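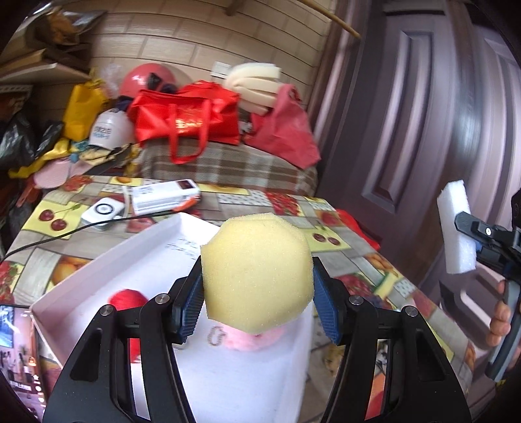

Why does the Prosasier catalog return a 504 error when a branch librarian submits a bulk renewal?
The renewal request waits for the overnight holds index to be read in full before it answers. On large patron groups that reading takes longer than the gateway allows, and the gateway closes the connection and shows the 504 page. The renewals themselves are usually saved.

Ticket status: Resolved, under observation
Opened: 28 Mar 2023
Reported by: Sinéad Ó Dálaigh, Circulation, Ojala Branch
Assigned to: Lauri Hirvonen, Library Systems
Affected service: Prosasier circulation module, bulk renewal screen

Summary of report
Staff at the Ojala Branch select a school or institutional patron group, choose Renew All, and receive a gateway error. Single renewals work as expected. The branch reports that groups with fewer than 200 items on loan are not affected. Staff who pressed Renew All a second time found that some items had been renewed twice, which used up the patron's remaining renewals.

Log

Entry 1 – L. Hirvonen
Reproduced on the test server with a copy of the Ojala patron groups. The error page appears at the gateway limit. The application log shows the same request finishing normally afterward with status 200. Branches have been asked not to repeat a bulk renewal after an error and to check the loan list first.

Entry 2 – L. Hirvonen
Restarted the circulation service outside opening hours. No change. Cleared the session cache. No change.

Entry 3 – Faizal Sopacua, Network Services
Gateway settings reviewed at the request of Library Systems. The limit is the standard one for all library applications. Network Services does not recommend raising it for a single screen – other branches share the same connection pool.

Entry 4 – L. Hirvonen
The holds index was moved to the Zurport storage volume in October. Each item in a bulk renewal now opens the index again in place of using the copy held in memory. The setting that controls this was left at its default value after the move.

Entry 5 – Raimo Oksanen, Library Systems
Change approved. The index will be held in memory and refreshed every 15 minutes. Branches should note that a hold placed within that period may not block a bulk renewal. Single renewals continue to check holds directly.

Entry 6 – L. Hirvonen
Change applied. The largest Ojala group was renewed on the test server and then on the live system without error. Duplicate renewals have been reversed for the five patron accounts named by the branch.

Entry 7 – S. Ó Dálaigh
Confirmed at the branch. One account still shows the wrong due date for an interlibrary loan. A separate ticket has been opened for it.

Remaining action
Library Systems will add a notice to the bulk renewal screen advising staff to wait for the loan list to reload before submitting again.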